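Grostham returns site, thread on the sorting tables. I've worked there four years and people keep asking me what changed, so I'm writing it down once.

Before April every return was opened, checked and put back in its bin by hand. We did 371 on a good shift. Tools, small parts, household stuff, all mixed.

Now a robot does part of the picking and one of us stands across the table from it. The company calls that person a table lead. Pay went up one grade. I had to ask twice before it showed up on my check.

Hand tools are the bulk of it for me -- cases, hex keys, that kind of thing. The robot takes what it can. I handle the rest and decide what's fit to go back on the shelf.

My wrists are better. My back isn't, because you stand in one spot much more than before. Manon Lachance asked for mats at all the tables and we got 2.

Nobody on my shift was let go. Some 82 of us before, and the same after, but the temp contracts from Modska weren't renewed and those were people we ate lunch with. I don't think that should be left out.

Training was one morning. It covered the stop button and the yellow floor lines. It didn't cover what to do when the gripper holds on to something and you have people waiting on you. Debora Serra wrote up a page on that herself and taped it by the lockers. Most of us learned from her page.

The target is still set per table, the robot and the lead together. If the robot is slow, my number is slow. We raised it at the 8/13/20 meeting and were told it's being looked at.

I'd keep the robot. I'd also like the target split and the rest of the mats -- I'll add to this thread if either one happens. 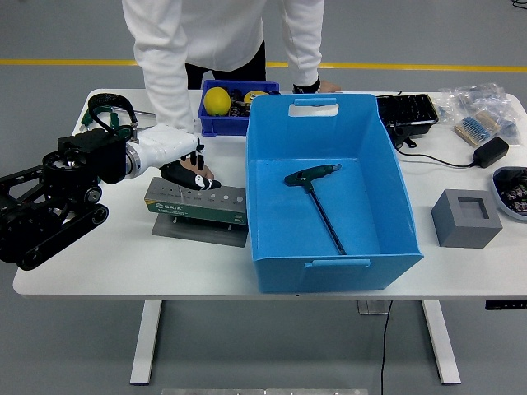
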